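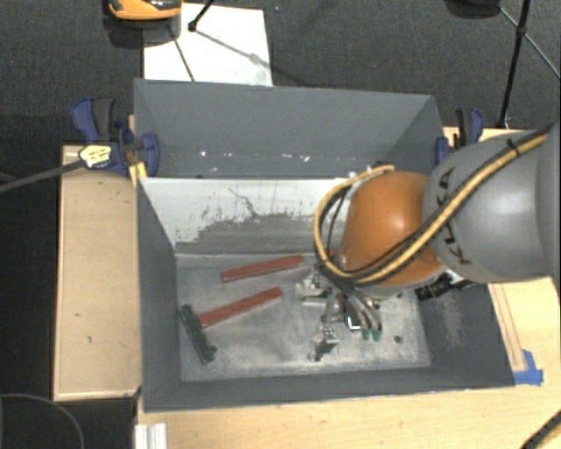 Bin 1 with the jointed-finger gripper on the KUKA, bars on the left half of the floor.

From: Carmela Zuccaro
To: Tumesico gripper list
Date: 5 April 2020
Subject: Re: Fingers or suction for long parts in a deep bin?

Hello Adelmo, hello all,

Replies in between.

Adelmo Vitale wrote:
> We are trying to choose a hand for picking long thin parts out of a
> metal bin. Up to now we have used the Komthorpe suction cup, which is
> fine on boxes and poor on anything narrow. I read in the January
> thread that you had changed over to fingers at Pitside. Would you
> recommend it, and what went wrong?

Yes for bars, no for flat things. Our numbers first. We ran 1000 picks with the suction cup and 1000 with the fingers, so 2000 in all, on the same set of coloured bars. The suction cup failed on 161. Most of those were bars lying at a slope, where the cup only caught one edge and leaked. I haven't finished sorting the finger failures, so I won't quote a figure yet, but there are clearly fewer of them and they are of a different kind. They nearly all happen beside a wall.

> Do you lose much of the bin to the size of the hand?

More than I expected. The hand is wide once you add the hoses and the cable, and you have to treat the whole lot as part of the hand when you plan the approach. In the picture it is low over the right half, and you can see how far the bundle under the orange joint sticks out compared with the fingers. Out in the middle this doesn't matter. Near a wall the planner throws away a lot of grasps that the fingers alone could reach.

What helped was letting it come in tilted as well as straight down. We also stopped asking for the middle of the bar every time. If a bar has one end in a corner, take it nearer the other end and accept that it will swing a bit on the way up. Two bars touching are still a nuisance. We get the odd double pick, and with the fingers the second bar usually drops back in at the lift, but not always.

> How do you route the cable? Ours snags on the wrist after a while.

Ours did too. It now comes down across the grey arm section, under the orange joint and round in a loop, with a cable tie higher up to hold the bundle. The loop needs to be bigger than looks sensible. My first one was short and pulled tight whenever the last joint turned past half a turn. I have put a limit on that joint in the controller as well. Check the loop with the arm at its lowest pick in each corner, and not just at the home position.

> Is the bin fixed down? We had a lot of trouble with it creeping.

Clamps on both sides. Before that it moved a few millimetres each time the hand touched a wall, and after a morning's run the camera calibration and the bin no longer agreed. I spent two days blaming the calibration. Any decent workshop clamp will do.

> What about reflections from the floor of the bin?

Still not solved. The floor is bare and scuffed, and the depth readings over it are patchy. The sloping panel is white at the top and worn down to grey lower down, and we get a false edge along the worn patch, which the software sometimes offers as a thin part. At the moment I mask out the panel entirely and lose whatever is resting on it. I'd sooner paint it matt, but then I can't compare with the earlier runs, so it will stay as it is until the finger set is done.

> Which controller settings are you using for the close?

I tried the Barua settings that were posted here and they closed too hard. The bars turned in the fingers before the grip settled. I now close at a low force, wait 800 ms, then bring the force up for the lift. The wait is probably longer than it needs to be. If anyone has tested shorter ones on round or smooth parts, please post what you found.

For your own choice, I'd ask how many of your parts are flat. If it is more than a few, keep the suction cup and put up with the losses, or look at a tool changer. We looked at one and it added too much length below the wrist for a bin this deep. Send me the inside height of your bin and the length of your longest part and I can tell you whether our hand would clear it.

Still to do here: finish sorting the failures, repeat the wall picks with a narrower hose bundle, and try the thinner bars.

Regards,
Carmela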